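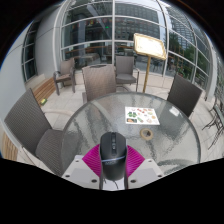

Pose drift over glass tabletops - tracker or my settings?

jabari_w
Running the Stomine tracker on our hand-held gripper clips. Indoors it's great. Patio clips with the rippled glass table are a mess - the wrist pose slides 6 cm while the mouse is clamped and the tool's hardly moving. 1768 features per image, defaults otherwise. Any ideas?

tinplate
It's the glass. You've got chair legs showing through the tabletop AND a huge curved window wall behind it full of reflected buildings. Half your features are lying to you. Mask the glass and rerun.

Marcelino Gallardo
Not sold on that. Floor tile joints and wicker should give plenty of good points. I'd look at the gripper first! Fingers and mouse travel with the camera, so they vote for "not moving". Is your static mask covering the mouse too, or only the fingers?

jabari_w
Only the fingers and base plate... oops.

tinplate
OK, fix that, but I still say the windows hurt you more.

jabari_w
Extended the mask over the mouse - drift went from 6 cm to 2. Trying a window mask tonight, will post the plots.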